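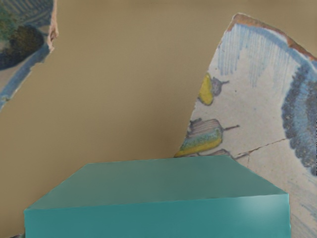 Sprechernotizen, Vortrag Zhiqiang Cai, 7. Mai 2025
Greifer und Kameras im Vergleich: Würfel aufnehmen in der Simulation

Folie 1, Einstieg
Kurz begrüßen, Dank an die Gruppe in Rurau für die Rechenzeit. Der Vortrag dauert 24 Minuten, Fragen bitte am Ende. Gleich sagen: Alle Ergebnisse stammen aus der Simulation, am echten Arm haben wir noch nichts gemessen.

Folie 2, Fragestellung
Wir wollten wissen, welche Kombination aus Greifer und Kameraposition beim Aufnehmen eines einfachen Würfels am wenigsten Fehlversuche liefert. Zwei Greifermodelle standen zur Wahl, intern Garano und Drundeo genannt. Beide sind Parallelgreifer. Garano hat die schmaleren Finger, Drundeo den größeren Hub. Der Regler ist in allen Läufen derselbe (Yuan, Standardwerte).

Folie 3, Aufbau
Weißer Arm, schwarzer Parallelgreifer, Holztisch. Die Schale macht die Aufgabe schwerer als der flache Tisch: Der Rand begrenzt den Anfahrwinkel, und das Muster stört die Segmentierung. Hier langsam sprechen, die Folie wird später noch einmal gebraucht.
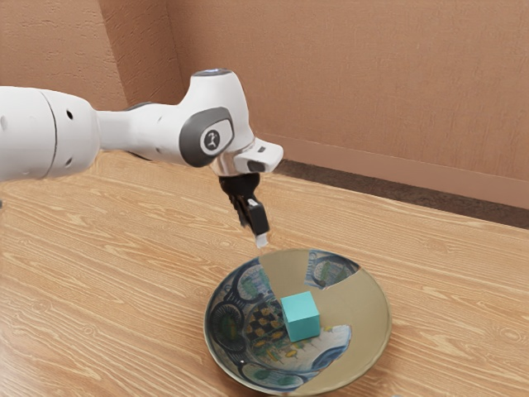 Übersicht: Greifer über der Schale, darin der Würfel

Insgesamt 481 Läufe, Startpose des Würfels jeweils zufällig. Abbruch nach 9 Sekunden ohne Kontakt. Wer nach der Verteilung fragt: steht im Anhang, Tabelle 2.

Folie 4, Kameras
Übersichtskamera und Nahansicht getrennt behandeln. Die Übersicht reicht für die grobe Anfahrt. Für die letzten Zentimeter ist die Auflösung zu gering, der Würfel nimmt dort nur einen kleinen Teil des Bildes ein. In der Nahansicht ist die Deckfläche groß genug, um die Drehung abzulesen.
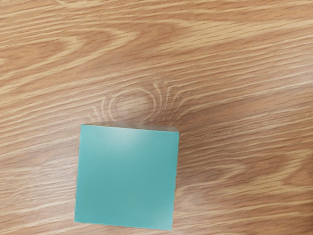
Nahansicht fast senkrecht von oben, Würfel leicht gedreht

Auf den hellen Fleck auf der Deckfläche hinweisen. Solche Reflexe haben unsere erste Farbschwelle gestört, die Kontur bekam dann ein Loch. Wir haben den Schwellwert im November angepasst und alle betroffenen Läufe wiederholt. Die Holzmaserung war weniger problematisch als erwartet, der Farbabstand zum Würfel ist groß.

Folie 5, schräger Blick
Bei schräger Nahansicht kommen zwei Flächen ins Bild, und die beiden unterscheiden sich im Farbton. Das Verfahren muss entscheiden, welche davon die Deckfläche ist. Nimmt es die Vorderseite, liegt der Greifpunkt zu weit vorn.

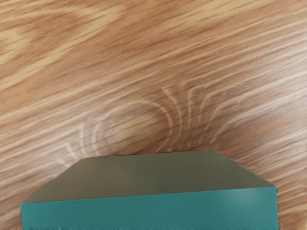
Wir schätzen deshalb zuerst die Kante zwischen den beiden Flächen und rechnen die Lage des Würfels von dort aus. Das kostet etwas Rechenzeit, für den Regeltakt spielt es keine Rolle. Reicht der Würfel über den Bildrand hinaus, gilt die Schätzung als unsicher und der Arm fährt ein Stück zurück.

Folie 6, Ergebnis
Garano war in der Schale zuverlässiger, Drundeo auf dem freien Tisch. Der Unterschied auf dem Tisch ist klein, den nicht überbewerten. In der Schale stößt Drundeo mit geöffneten Fingern öfter an den Rand.
Der Wechsel der Kamera brachte mehr als der Wechsel des Greifers. Diesen Satz bitte wiederholen.

Folie 7, offene Punkte
Reibwerte der Fingerkuppen sind geschätzt. Andere Objektformen fehlen. Der nächste Schritt ist derselbe Versuch am realen Arm in Rurau, zuerst mit Garano und der senkrechten Nahansicht. Kontaktadresse steht auf der letzten Folie.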